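Cierre de cuentas en Istodex: nuestra posición

19 de julio de 2022

La pasarela de pagos Istodex canceló la cuenta de la asociación Dimdale sin indicar la norma infringida y retuvo 300 euros en donativos.

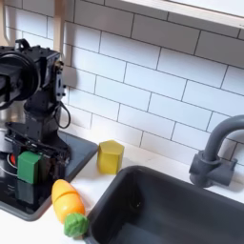 Baláž respondió que toda empresa privada elige a sus clientes y que el contrato lo permite.

El contrato, en efecto, consta de 94 cláusulas; ninguna obliga a motivar el cierre.
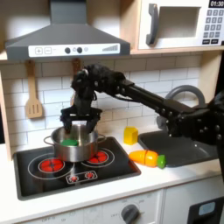

¿Puede recurrirse la decisión? Solo por formulario, en un plazo de 12 días.

Stirnetti, de ideario opuesto, conserva su cuenta. 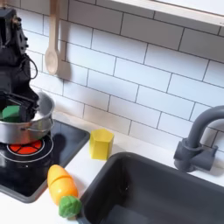 Tampoco ha recibido advertencia alguna, según su propio boletín. 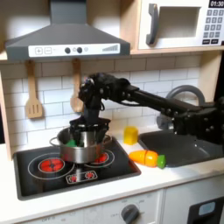

Solicitamos criterios públicos e iguales para todos. Una olla de acero con dos asas laterales se sujeta por ambos lados; un contrato debería ofrecer lo mismo. Remitiremos el escrito en octubre.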